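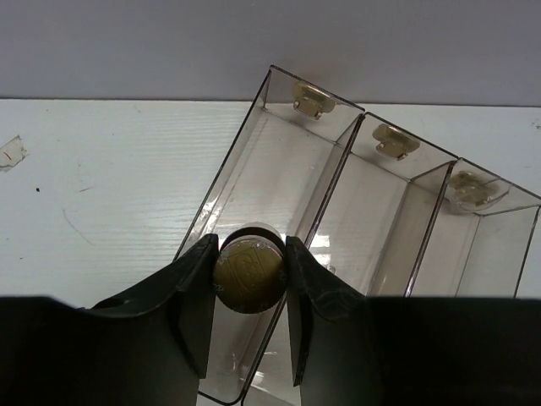

Cataloging Assistant, Coin and Token Collection (fixed term)

Talell Museum, Jirdale
Reference: 273
Hours: 20 per week, on site
Posted: 7 April 2025

Position summary

The museum holds coins, trade tokens and transit tokens received through the Rebelo bequest. Paper records exist for part of the bequest and do not follow a single numbering system. The assistant will create database records for the remaining items and reconcile the old card entries with the new accession numbers. The appointment ends in October.

Duties

Weigh and measure each item and record diameter, thickness, edge type and die axis.
Transcribe legends as struck, including errors and abbreviations.
Assign a condition grade using the in-house scale.
Rehouse items from PVC flips into inert holders and label the trays.
Flag active corrosion to the conservator. The assistant does not clean coins.

The expected output is 300 completed records per month after training. A record is complete when all required fields are filled and the storage location has been checked.

Requirements

High school diploma or equivalent.
Accurate data entry and legible handwriting.
Ability to work seated with a loupe for extended periods.
Reading knowledge of Spanish or Portuguese is useful but not required.

Applicants who deal in coins must disclose this in the application.

Work sample

Shortlisted applicants will catalog a small tray of tokens under supervision at the Teltesley Street store. Handling instructions are given on arrival.

To apply

Send a resume and a cover letter of no more than 900 words to the collections office, quoting the reference number. Applications without the reference number will be returned.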